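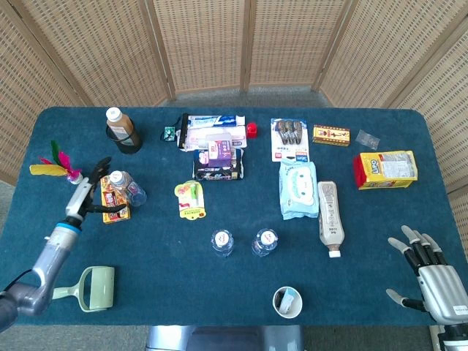 Wosivel Table Set: household and snack items on one table

README, version 6
Maintained by Bram Michiels
Last change: 30/04/2026

What is in this set

Wosivel is a collection of 1632 pictures of small things from daily life, put together on a table. They are the things that people keep in a bathroom cabinet, in a kitchen drawer or in a bag when they travel: toothpaste, small boxes of snacks, bottles, packets, blister packs, pouches with a zipper. We made the set for people who study how crowded tables are arranged and how packaging can be recognized when many packages stand close together.

The table and the background

The table is rectangular and has a dark teal-blue cloth on it. Behind it we use a folding screen with light tan woven panels and wooden posts. The floor is gray carpet. Please do not assume that the color of the cloth is exactly the same in all pictures. It was washed between session 9 and session 10, and it became a little lighter.

Groups of items

The items are divided into 16 groups. The group name is the first part of the label, for example "care/toothpaste" or "snack/box". Some remarks on groups that gave us difficulty:

care/toothpaste: tubes can lie free on the cloth or be inside the clear pouch with the black zipper. If they are in the pouch, the pouch and the tubes both get a label.

bottle: the brown plastic bottle with the white cap can stand in the black cylindrical holder. The holder has its own label, "holder/round". We do not label the bottle and the holder as one item.

snack/box: the small yellow-and-red boxes are easy to confuse with each other. One can be standing while another is lying, and they still belong to the same group.

stacked: when a box is on top of another package, like the pink-and-purple box on the dark package with colorful print, both are labeled and the lower one gets the extra word "under".

bag/clear: a clear plastic bag that lies flat is hard to see against the cloth. Please check these labels before you use them.

How the items were placed

Items stand or lie spread across the table, with a loose row along the back. We did not measure the distances. Most of the packages were bought at Van Beek, the shop near our office, and the others came from our own homes.

Files

pictures/ contains the pictures, in one folder per session
labels/ contains one text file per picture
groups.txt contains the list of groups with a short explanation

Known problems

In session 6 the labels of the blister packs were written as "card". This will be corrected in the next version. The Mutilari list of package names, which we used in the beginning, is not used anymore, but some old names are still in groups.txt.

Use

You may use the set for study and teaching. If you publish something, please mention Wosivel and the version number. Corrections can be sent to Bram Michiels by the contact form on the Brakano project page.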